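Home | Kits | Class packs | Spares | Club orders | Support

Sallham Two-Arm Club Kit

The Sallham kit is a pair of white tabletop-class arms with grippers, sold to schools and student clubs that want to work on household tasks. It comes out of the robotics club at Prumidstead, where students spent two terms on a room tidy-up project and kept a list of what they wished the arms came with. Most of that list is now in the box.

It suits senior secondary classes and first-year college groups. A club that has only driven wheeled robots will manage, but allow a few extra sessions for the arm lessons at the start.

What's in the box

- 2 arms, left and right, with grippers fitted
- 2 power supplies and leads
- Base plate and clamps
- Spare finger pads, 4 pairs
- Printed workbook, 174 pages
- Teacher's login for the Doucet lesson software

A laptop is not included. Neither are the objects for the tasks. Bring those from home or from the recycling bin, and change them often.

The lesson software

Doucet runs in the browser and saves each attempt to the club's own folder. Students can move the arms by hand control, record a run, then play it back or use it to train a program. Colour labels can be added to each object on screen. The teacher can lock the speed for the whole class, and we recommend leaving it locked for the first month.

Playback is only as good as the set-up. If the base has shifted by a finger's width, the run needs to be recorded again -- most support emails we get come down to this.

Club tasks

The workbook has a full sheet for each of these.

1. Single pick. One arm, one object, a bare bench. Score by clean lifts.

2. Hand over. Pass a block from the left gripper to the right without putting it down.

3. Floor tidy. Set up in a furnished room with carpet. One arm steadies a soft-sided bin while the other goes for things left on the floor. Use at least one hard object and one soft one, such as a drink bottle and a bunched-up cloth, as they need different grips. Keep cables behind the working arm where you can.

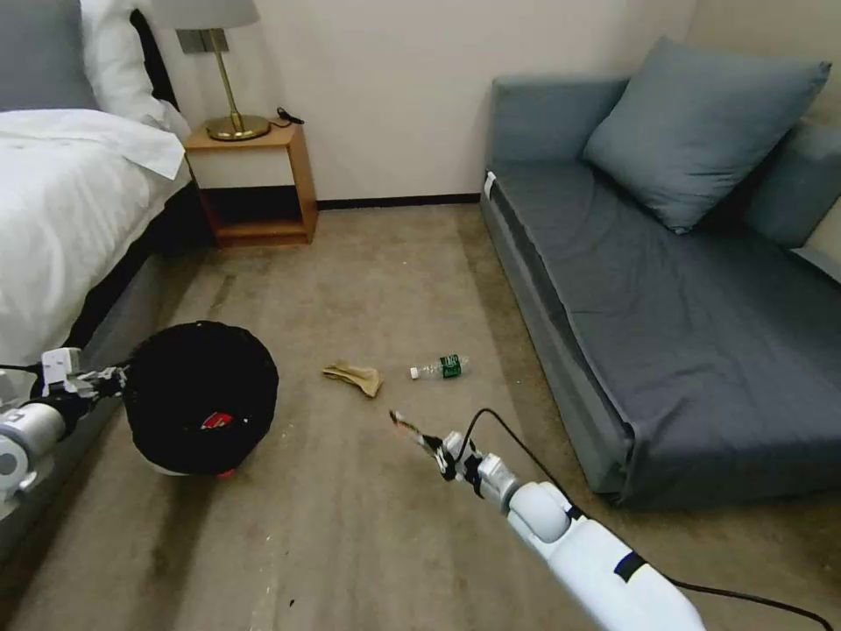

4. Gorkberg round. The tidy task again, under the rules of the Gorkberg student challenge. The judge places the objects and the team can't touch the arms once the clock starts.

Care and spares

Wipe the finger pads after carpet work, as lint builds up and the grip goes off. Check the wrist cable before each session. Replacement pads are stocked under part number 370 and can be added to any club order.

Last updated: December

Contact the Sallham schools desk | Copyright Sallham | Back to top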